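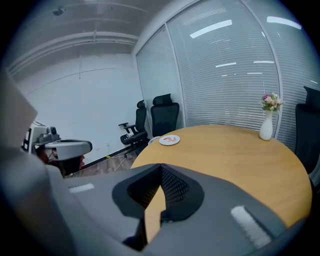
Noreen McGrath has written to ask whether a round table can properly serve both as a place of work and as a place to eat, or whether one use must in time give way to the other. She has kept two tables for many years and is now obliged to choose between them. Her letter deserves a full reply, and I set mine down in this column for the benefit of other readers who face the same decision.

My position is that one table is sufficient, provided that certain rules are agreed and observed. The household should first decide at what hour work ends. In my own case the papers are cleared at half past five and go into a single box, which is kept on the shelf by the door. Nothing is left out overnight. I was lax in this respect until March, and the table was for several weeks of no use to anyone at supper.

The choice of table matters less than is commonly supposed, but a plain wooden top in a light colour is to be recommended. Crumbs are easily seen on it and so are removed. Mine came from Cullinane, a small firm which has since closed its showroom, and it cost 300 pounds with delivery. A larger model, the Romero, was offered at 1098 pounds. I did not consider the difference justified and have had no cause to revise that view.

On the matter of seating, I would advise against keeping separate dining chairs. Black office chairs with a high back are perfectly acceptable at a meal. They should be pushed in when not required, and their seats should be wiped once a week. Guests have occasionally remarked upon the wheels. Viorica Yordanov considers that no person should be asked to eat soup in a chair that moves, and her objection is noted. Soup is served less often than it was.

Flowers may remain on the table throughout the day. A tall vase should stand towards the far edge, where a sleeve will not catch it, and the water should be changed every second morning. Pale pink and white flowers suit a working room well. Small plates are to be preferred for anything eaten between meals, prawns and similar items included, and they should be returned to the kitchen promptly.

Miss McGrath also enquired about table mats. I use four, in plain cork, and they are kept in the drawer with the napkins. Further letters on this subject will be answered as time permits. The question of lamps, raised by two other correspondents, is held over until the next entry.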